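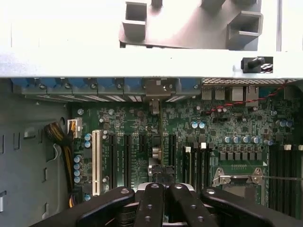 Heat is a kind of energy, and it always moves from a warmer place to a cooler place. It keeps moving until both places are the same temperature. When electricity flows through the parts of a computer, some of its energy turns into heat, and that heat has to go somewhere. Many computer cases have a strip of mesh near the connectors at the back, full of little holes, so air can pass through. A house has windows for the same reason.

There are 3 ways heat can travel. They are called conduction, convection and radiation.

Conduction
This is when heat moves through something solid, or between two things that are touching. Put a metal spoon in a mug of hot soup and the handle soon warms up. Metal conducts heat well. Wood and plastic do not, so saucepans often have handles made of wood or plastic.

Convection
This is how heat moves through liquids and gases. Warm air is lighter than cool air, so it rises, and cool air flows in underneath to take its place. The old town hall at Rosesthorpe was built with small vents high up in the walls. On a hot afternoon in summer, the warm air goes out through the vents and cooler air comes in at the doors.

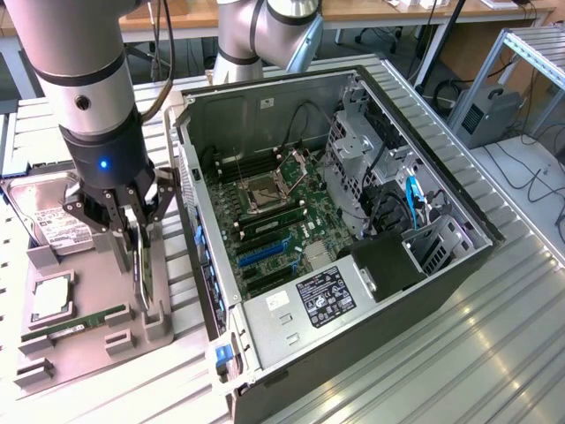 Radiation
Heat can also travel as waves, even where there is no air at all. The Sun's heat reaches us this way, across empty space. You can feel it on your face when you step out of the shade. Dark colours soak up more of this heat than light colours do. That is why a black car seat gets so hot in the sun.

Try it yourself
You will need 8 ice cubes of the same size, a metal tray and a wooden chopping board. Leave the tray and the board in the same room for an hour. Put four cubes on each and watch which ones melt first. Then touch a dry part of the tray and a dry part of the board. Which feels colder?

Words to know
Conductor: something that heat moves through easily.
Insulator: something that slows heat down.
Temperature: how hot or cold something is.

Page last updated 26 March 2018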